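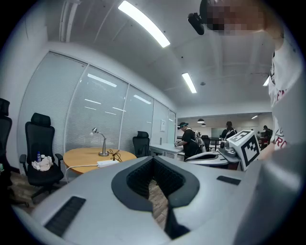 The case for a round table

Put a round table in a room and people drift to it. I have a soft spot for the ones with a warm, light orange-brown wooden top, and a softer one again for what goes on them — a silver metal desk lamp, say, with a curved neck and a small shade. Over brownish-grey floorboards the colours are lovely together!

Mhairi Tosh has been restoring tables like this in Codthorpe since October, and she talks about them the way other people talk about dogs. "A square table tells you where to sit," she says. "A round one lets you shuffle along and make room." Her favourite so far came out of a hall in Haldane, had 70 years of tea rings on it, and took her most of the summer (she left two of the rings in, and I'm glad she did).

The lamp is the part I'd spend time on. Look for a good heavy base, and a neck that brings the light down low over your book or your mending. A bare-looking bulb under a small shade can be harsh, so try a warmer one first and see how the wood's colour changes — it really does glow.

Leave some clear space on the top as well. Gerardo Tiongson, who runs the Mallano repair nights, keeps his table for jigsaws and soup, and he wipes it down with a barely damp cloth and a bit of beeswax every few months.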